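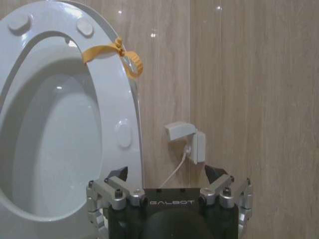

Seat up, showing the bumpers and the zip tie.

Toilet seat bumpers and a zip tie
Bathrooms and Laundries > Fittings

mcuypers
Posted in June, 7:40 pm
We took over a rental unit last month and the toilet seat has a yellow-orange zip tie looped around the ring, near one of the bumpers. The tail was never trimmed. Does it do anything, or can I cut it off? Also wondering if I can get new bumpers for this seat or if I have to buy a whole new one. It shifts sideways when you sit down.
Milan

pladow_plumb
Cut it. It's not part of any seat I've ever fitted. Could be a tag tie from the shop, or someone used it as a handle for lifting the seat.

Hladun
I'd go with handle. My aunt had a loop of cord on hers for years. Bad idea in plastic though, the ribs hold grime and you can't clean under it.

mcuypers
OK, it's coming off. And the bumpers?

R. Demchenko
Those look moulded in with the seat, same colour and all. You won't be pulling them out. If one has worn down you can get stick-on ones, but clean the spot with metho first or they'll slide off in a week.

pladow_plumb
Bumpers won't fix sideways movement anyway. That's the hinge bolts. 2 bolts at the back, hold the nut underneath and tighten by hand, then a quarter turn more. Don't crank it, you'll crack the china.

Hladun
Disagree on the bumpers. If they don't sit flat on the rim, the seat rocks and that works the bolts loose again. Mine did it every couple of months until I put thicker pads on.

pladow_plumb
Then your bolts were worn. I've done well over 1,000 of these and I can't remember one that was the pads.

R. Demchenko
Could be both. Do the bolts first, it's free.

Ternora
Bit off topic, but is that glossy wood-grain panelling on the wall? We have something like it and the seams went brown near the floor. I ran clear silicone down them and it's been fine since.

mcuypers
Yes, it goes all the way round. Seams seem OK so far but I'll check down low. Zip tie is off, and one bolt was only finger tight. Seat's steady for now.

Hladun
Give it two months.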